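Workshop Help Forum > Small Repairs and Assembly > Bench Setup

Best way to lay out a bench for sorting solenoids and round boards?

Posted by Danish Bugti

I put together small latch units at home for a shop called Javwood. Each kit is one round control board and one solenoid with its lead already attached. The parts come in mixed boxes, so before I build anything I have to sort them, look them over and set each kit out. The current order is number 2724 and it has to be finished before the end of January.

I have been using yellow plastic bins on a white table, two down each side, with a steel tray at the top between them. Boards and cabled parts stay in separate bins. The tray has a sheet of white paper in it and that is where I match things up.

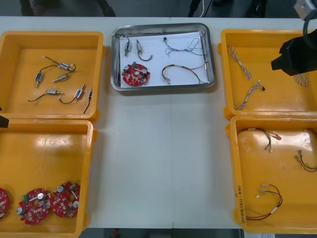
Cabled parts in the upper left bin, red boards in the one below it.

My trouble is with the wires. By the time I have picked over a bin a few times the leads have crossed and looped over each other, and when I lift one part another comes with it. Last month I pulled the wires right out of a connector that way and had to crimp it again. The boards are less of a problem, but I worry about them rubbing together where they overlap.

I also get a lot of glare off the yellow plastic from the overhead light. Is it worth buying different bins, or is there a better way to use these? I don't want to spend much. The table is fine and I would like to keep it.

3 replies

Hina Jafri wrote:

I did this kind of work for nine years at a repair counter and had much the same arrangement. Keep the bins. A flat floor and a raised rim are what you want for parts that roll.

What I would change is how you fill them. Don't tip a whole box in. Put in only what you can spread out so that no lead lies across another one, and leave the rest in the box under the table. It feels slower for the first hour and then it isn't.

When you pick up a solenoid, take it by the metal body. Don't lift by the wire and don't lift by the plunger. If you have the kind with a spring on the plunger, a bent tip will make it stick, and you may not find out until the latch is together. When you put it down, lay the lead out to one side with the white connector at the far end, and do it the same way every time.
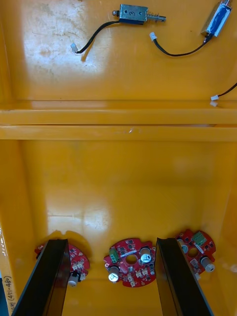
Number the bodies with a fine marker as you test them. I write the number on the flat of the frame and put the same number in a notebook next to the coil resistance. If a unit comes back later you can look it up. Wipe the metal first or the ink will smear – rubbing alcohol on a rag is enough.

For the boards, stand them in a row against the wall of the bin, or lay them flat with a gap between. The tall capacitors are what get knocked. I wouldn't stack round boards even with paper between them. Handle them by the rim and touch something grounded before you start.

On the glare, move the lamp before you buy anything. Mine was straight above me and I shifted it 2 feet toward the back of the bench. That fixed most of it.

Bradley Tindall wrote:

Just get the Orton divided boxes. Each part has its own slot and nothing tangles. I think Tridik makes some too but I haven't tried them.

Parveen Bangash wrote:

Divided boxes are all right for storage but I find them annoying to work out of. The slots are narrow and you end up pulling on the lead to get the part out, which is the thing he is trying to avoid. I agree with Hina about open bins and fewer parts at a time.

The steel tray with paper is a good idea and I would make more use of it. Keep the tray for the kit you are working on and nothing else. Once the kit is checked, bag it and get it off the table. If you let finished kits pile up in the tray you will sooner or later bag one with two solenoids and the next with none.

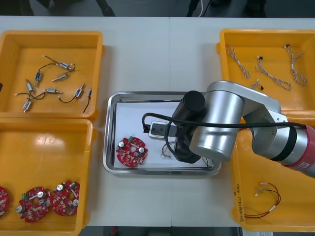

Change the paper when it gets marked. Small screws and bits of solder show up well on a clean sheet, and you can fold the sheet up and tip them into the trash at the end of the day.

If the leads still bother you, loop each one loosely around two fingers and hold it with a paper twist tie. Don't wrap it tight where it leaves the coil. Take the ties off when you bag the kit, unless Javwood says they don't mind them.

Danish Bugti wrote:

Thanks. I moved the lamp this morning and it is better. I will try the smaller batches and the numbering on the rest of 2724. Hina, do you write the resistance down for every one, or only the ones that look off?

Hina Jafri wrote:

Every one. It only takes a few seconds once the meter is out.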